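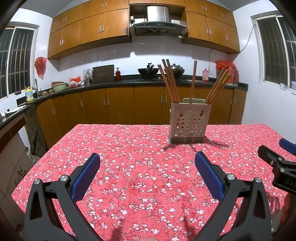
Blossom-print cloth on the table, Trikbridge homes open day

By Morfudd Kneath | June
14 shares | 6 comments

I had meant to be at Trikbridge when the doors opened at ten, but the bus from Cukport took the long way past the oval and I was still walking down Ugwu Lane at twenty past, with my umbrella inside out and my printed map going soft in my pocket. If you've never been, Trikbridge is the bit of town between the river and the old goods line, all sawtooth roofs and loading doors, and once a year the owners of the converted places let the rest of us traipse through in our socks. I've gone every year but one and I still get a bit giddy about it!

First stop was the Parkari building, which made rope and canvas until the firm moved out, and has been flats for long enough now that the early ones are on their second or third owners. Our guide was Nnamdi Oyewole, an architect who worked on the last stage of it, and he had a lovely unhurried way of standing in a doorway and letting you look before he started talking. He took us up the goods stairs (very wide, very shallow, easy on my knee) to a two-bedroom flat on the second floor, 131 square metres with the original hardwood posts running straight through the middle of the living room. The owners have simply built around them. One has a bookshelf wrapped about it and another has pencil marks up the side where the children have been measured, and I thought that was the nicest thing in the whole flat.

What I hadn't understood before was how the floors work. Nnamdi explained that the old boards were kept and a layer put in on top for sound, so you step up a little as you come in from the landing. A man behind me wanted to know whether you could hear the neighbours all the same, and got a very fair answer, which was that you don't hear voices but you do hear a dropped saucepan. The windows face west and they're the big steel ones. They have been reglazed, one pane at a time, and it must have cost a fortune. There's still a draught at the bottom corner of the one nearest the kitchen - I put my hand there and felt it.

The garage came next, and there was quite a queue for it. You drive in off the laneway through what used to be the cart entrance, and there's a turntable in the floor to swing the car around, because there isn't the room to back out. Ifeanyi Isah, who owns the ground floor unit along with it, gave it a go for us twice. He bought the two together and says he wouldn't have looked at one without the other. Parking around there is dreadful, I can vouch for that. A single space in the next building went up for lease recently at $438 a month and was gone before the sign was, or so I was told by the lady with the clipboard.

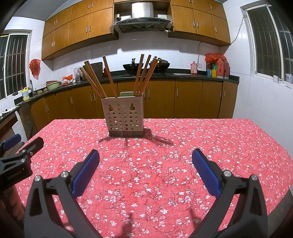

After a sandwich on the river steps I went along to the smaller conversions, the ones on the north side of the lane that used to be stables and a seed merchant's. These are much more modest and in some ways I liked them better. Abimbola Okafor has had hers for nine years and did a good deal of it herself, including the limewash, which she said took four goes and a lot of bad language. It's one long room with a sleeping loft over the back third, and a skylight she fought the council for. I asked what it was like in February and she laughed and pointed at the ceiling fan.

She was also very frank about money. Her levies went up after the roof was done, from $60 a week to something she'd rather not say out loud, and she told a young couple in our group to read the minutes of the owners' meetings before falling in love with anybody's brickwork. Good advice, and I wish somebody had given it to me over the Cukport flat.

I'd hoped to fit in the old weighbridge house too, but the afternoon session was full by the time I got there. Oluwaseun Anozie on the front desk was kind about it and put my name down for the winter walk. He said 246 people had come through before lunch, in that rain! I can believe it from the state of the shoe racks. I came away with somebody else's left gumboot and had to go back for mine.

A few practical things if you're thinking of going next year. Book the garage tour, wear slip-ons, and bring coins for the cake stall, as the card machine wasn't working. The Parkari lift is small and slow, so if stairs are a trouble ask at the desk and they'll take you up separately. The lemon slice had sold out by one o'clock.

We use cookies to improve your visit to this site. Accept | Manage settings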